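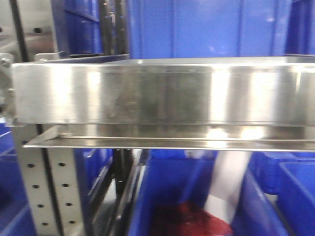

Brushed stainless steel, smudges and all.

Stainless steel worktops and trays: your questions

We get asked the same things about steel in home kitchens over and over, usually by people who have just come out of a showroom with a brochure. Our answers are less cheerful than the brochure. We don't sell worktops and we don't take money from anyone who does.

Is stainless steel really stainless?
No. It stains less than ordinary steel, and the name has been doing a lot of work ever since. Leave salt water sitting on it overnight, or a wet tin, or a pad of wire wool, and you may well find brown spots in the morning. Most of these sit on the surface and will come off with a mild cream cleaner. Pits won't.

The salesman told me it was "surgical grade". Should I pay more?
Ask him which grade. If he can't give you a number, keep your money. The two you are likely to meet are 304, which is fine for nearly every kitchen, and 316, which copes better with salt and is worth a thought if you live by the sea. "Surgical", "chef's" and "professional" are words for the front of a leaflet.

How do I stop fingerprints showing?
You don't, unless you stop touching it. A brushed finish hides them better than a mirror polish, but it still shows them, especially in low sun from a side window. Coatings sold as fingerprint-proof do help at first. Ask what happens when the coating wears through in front of the sink and not elsewhere, and see if you get a straight answer.

Do I need a special steel cleaner?
We doubt it. We tried the Telel spray, which is sold on its shine, against warm water, washing-up liquid and a dry cloth. The spray looked better for an evening. By the next day we couldn't tell which half was which. Whatever you use, wipe along the grain and dry it afterwards. Never use bleach, however many forums tell you to.

Does a magnet tell me whether it's good steel?
Not very well. Plenty of decent steel takes a magnet a little, particularly near bends and folds, and some cheap steel doesn't take one at all. Put the magnet back on the fridge.

Can I put a hot pan straight down on it?
The steel won't mind much. The board glued underneath might, and so might the glue. Thin tops can also bow with the heat and bang when they go back, and that will make you jump. Use a trivet.

Is it more hygienic than wood or laminate?
It has no joints to speak of if it's made in one piece, and it doesn't soak anything up. That is a fair point in its favour. But a dirty steel top is as dirty as any other, and we've seen plenty. If the cloth you wipe it with has been in the sink since June, the worktop isn't your problem.

How thick should it be?
Thicker than the cheapest quote. Ask for 1.2 mm at least, and ask what is behind it. Knock on the display model with your knuckles: if it sounds like a biscuit tin in the shop it will sound like one at home.

What should I expect to pay?
We asked two firms to price the same plain run with one sink cut-out. Mutiso came back with £1,328, fitted. Grikari wanted £2,695 and described theirs as "heirloom quality". We asked what the difference was and were sent the brochure again. Both were quoting for the same grade and the same thickness. Get everything in writing, including who pays if the template is wrong.

Is second-hand catering kit a sensible way round this?
Often, yes. Café clearances are full of benches and deep trays that will outlast the house. Check the welds, look inside the legs for rust and measure your doorways before you bid. Catering benches are commonly built to their own depths and may stick out past your cupboards. They are also ugly from the back.

Will scratches spoil it?
It will scratch in the first week, and you'll be upset. After a year or so there are so many that they blend into a general greyness, and some people like that look. If you know you won't, buy something else. Repair kits such as the Ider pads can soften a single deep mark, but go across the grain by mistake and you'll have made it far worse. Try one on the underside first.

Does it add value to my house?
We have never seen anyone show that it does.

The guarantee is for 16 years. Is that any good?
Read what it leaves out. The last one we were sent did not cover scratches, stains, dents, heat marks or "changes in appearance". We struggled to think what was left.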